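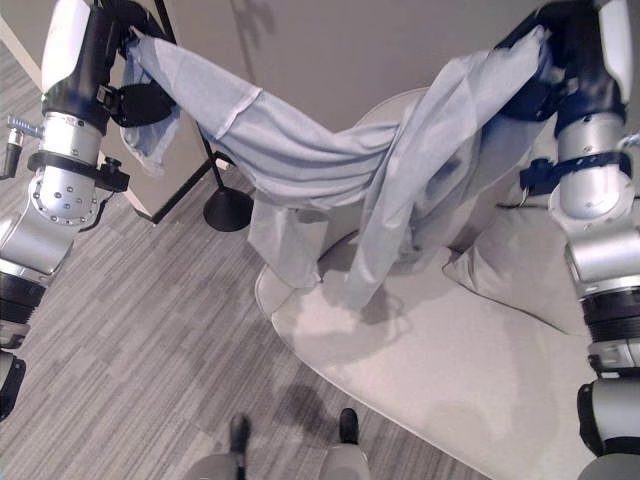
Catalogue > Laundry care > Öberg

Öberg Fabric Rinse, 500 ml

Öberg is a mild, unscented rinse for cotton and linen, supplied by Kivodside to hotels and care homes.

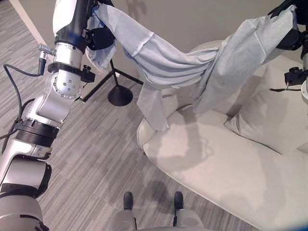 Can it be used in hard water areas?
It is suitable for all water supplies, though the dose should be doubled where limescale is heavy.

Orders placed through Norkgate are sent out within two working days.

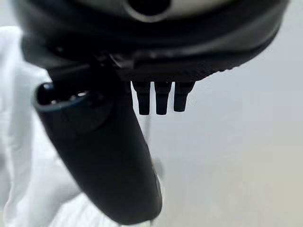 Detail

Store upright – and away from frost.

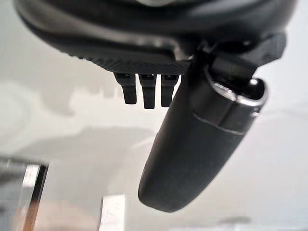 Text: Gilmar Xavier

The former Grinis bottle was withdrawn in September. Its pump does not fit the present neck.

Print this page | E-mail this page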